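April 2024, Friday

**Entry 18. Hand unit 2, fingers failing to open after closure**
Recorded by N. Rivas, Flernow workshop

The fault reported by the Plinden bench was reproduced this morning. With the trigger released, the fingers of hand unit 2 remain closed or return only part of the way. The operator feels the trigger come back normally, so there is no indication in the hand that the fingers have not followed. Three demonstrations from the Plinden set are affected and have been withdrawn pending review.

The unit was received with its log sheet, which gives 1897 closures since the last service. The service interval in our procedure is 2000. The fault therefore appeared inside the permitted interval, and the interval can no longer be relied upon for units used mainly on cloth.

Condition on arrival: body sound, no cracks at the finger housing, fasteners tight. The trigger return spring was checked against the spare and is within tolerance. The finger linkage was stiff when moved by hand with the trigger disconnected. The stiffness was greater near the closed position and almost absent when fully open.

The cloth task was then repeated at low light, as on the Plinden bench, using the standard approach: fingers closed, advance to the fabric, open, take a fold, lift, release. The purpose was to establish whether the fault depends on load or occurs also with nothing in the fingers.

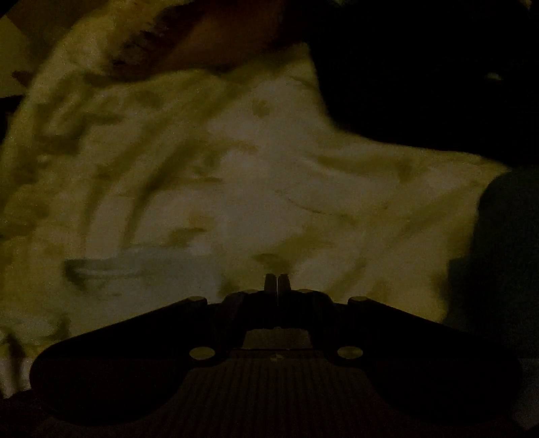 The fault occurred in both conditions. With a fold of fabric taken up, the fingers held on after release of the trigger and the cloth had to be drawn out by hand. With nothing taken up, the fingers stayed shut on two trials and opened late on the others. Load is accordingly excluded as the primary cause.

The finger housing was opened after the trials. A felted plug of fiber was found behind the left finger, packed against the pivot and extending into the slot in which the link travels. A smaller quantity was present on the right. The fiber had taken up grease from the pivot and set quite hard. It was removed with tweezers and a nylon brush; solvent was not used, as the bushings are not rated for it. After cleaning, the linkage moved freely through its whole range, and the fingers opened fully on every subsequent trial.

Sample of the plug retained in bag 1017, drawer under the bench microscope. Please do not discard.

**Safety note.** During the first trial the operator attempted to free the fingers by pulling them apart while a finger of the other hand was inside the trigger guard. The linkage released suddenly and the skin was pinched. There was no injury requiring treatment, but the incident has been entered in the accident book. Until further notice, a unit with stuck fingers is to be set down on the bench and both hands removed from the trigger before any attempt is made to free it. The same applies to the powered version on the Uva arm, which must also be isolated at the supply. The fiber problem has not been seen on that arm. Its housing has not been opened, however, and no conclusion should be drawn yet.

**Actions**

- Open and inspect the remaining hand units used for cloth. Record the amount of fiber found, including where there is none.
- Reduce the service interval to 1000 closures for cloth work. Procedure sheet to be amended and the old copy removed from the wall.
- Đorđević to be asked whether the pivot can be supplied with a dry bushing. The grease is clearly part of the difficulty.
- Trial a thin shield over the slot. A first version in 0.5 mm sheet fouled the link at full opening and was taken off again.
- Plinden to re-record the withdrawn demonstrations after the unit is returned.

Unit 2 is fit for use and is tagged "cleaned, old bushing". It is to be reopened in May whatever the closure count at that date.

Outstanding: the log sheet records no fault on the days before the report, although the plug must have taken some time to form. Bench staff should be asked whether slow opening was noticed and not written down.

N.R.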